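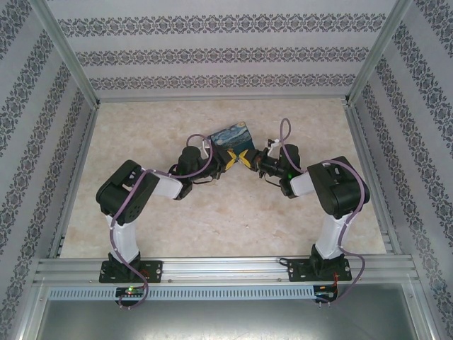

Notebook, February – lawn plots behind Trurkden

Morning, dry and cold. Walked all the plots with Oisín before he started the edging. The moss is worst along the north fence, where the hedge keeps the sun away until noon. I raked one strip by hand and filled two buckets from it, more than I expected for this season.

Plot 55 was treated with the Cillov weed mix last month. The clover is still there but the leaves are yellow at the rim. I will not spray again before Bernadette has looked at it. Her question about dogs on the grass is still open, so the rope stays up.

Soil test from plot 94 came back, pH 5.4. Lime is needed, but not in the same week as the feed. I made this mistake last spring and we lost the smell of the whole thing to the neighbours.

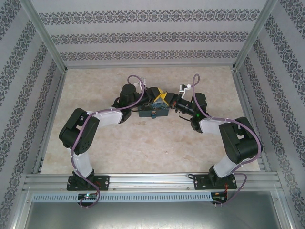 Mowing and edging, plan for the season

First cut high, when the ground carries the mower without marks. After this every second week. Bạch wants the front done also, 2000 square feet, with half-moon edges at the path. I wrote him that edging is a separate price – he agreed.

Blade from the Truvlow mower is at the sharpener. Gunārs has the spare key for the shed.

To ask: is the seed from last autumn still good? The bag was open.

Last updated: February, 16:40

Comments

Kiều Phí: Seed is fine if it stayed dry. Try twenty on wet paper first.

Diễm Khúc: Please leave the clover in 55 for me, I want to compare it with the unsprayed side.

Gunārs Koppel: Key is on the hook again.

Search this notebook... Go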